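Home | Projects | Reports | Contact

Skendton Winter Bedding and Socks — progress report, February

Print this page | E-mail this page

Krum, quick one before the 4 pm cutoff, sorry its late.

Where we're at — 266 pairs of donated socks sorted and folded so far, target still 300 by end of month. Should make it. Bedspreads slower. 50 washed and bagged, the rest waiting on the big dryer at Erkell (belt went again, part ordered).

Spending: $684 of the grant gone. Mostly laundry, plus labels and the second shelf. Receipts are in the folder, except the one for the labels, which I'm still chasing.

Folding — we've stopped rolling socks into balls, it stretched the cuffs on the knitted ones. Now folded flat in pairs. Takes longer but they stack better and people can see the pattern.

Singles still a pain. Kept in a seperate tub and checked against each new bag.
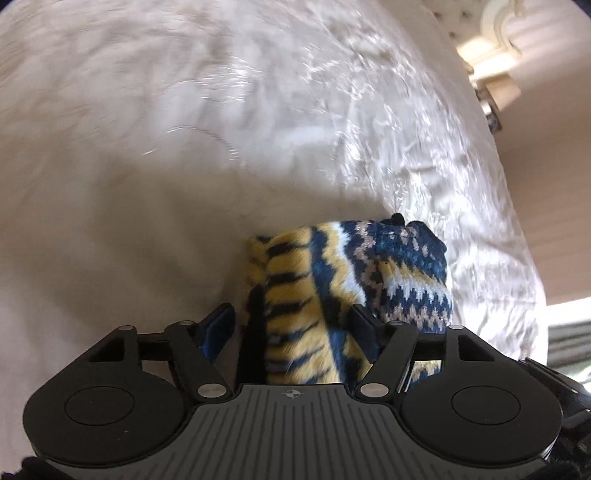

Bright patterned knits go first every time, stripes and Fair Isle especially, so we want more of those in the next call-out. Plain grey we have plenty of. White bedspreads need a note too — they show every mark and the quilted ones take ages to dry, so could the wording ask for darker colours?

Next: finish the last pairs, get teh bedspreads back from Erkell, first delivery to the Bravo Street house. Eltura have offered shelf space from March, need a yes or no from you, Krum Ivanov's signature is the one they want on the form.

Share (3) | Comments (0)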